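Let the Small Hardware Stores Keep Their Hours

The town of Wolde is thinking about making every shop on Erkel Street stay open until 9 p.m. I think this is a mistake, and I say so as someone who works late and often finds the doors locked.

Wolde has 2,282 residents. The hardware store, run by Yeshi Gebremichael, has one full-time clerk. Longer hours would add 30 hours a week to a payroll that can't carry them, and prices would go up. I would pay more for the same box of screws.

Supporters point to Prirholm, where shops stay open late. Prirholm has a train station and a college. We have a bus that makes its final stop at 6.

I do agree that people with day jobs need a way to buy a hinge. One late evening a week would cover most of it. A pickup shelf would help too.

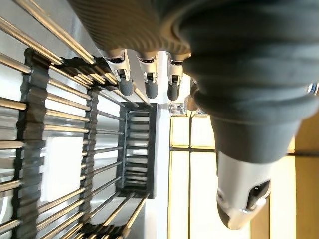 What the Town Should Do Instead

Drop the rule and ask each owner to pick one late evening. Put the $700 set aside for new signs toward lights in the back parking lot, where four lamps are out. Then look at the hours again in December.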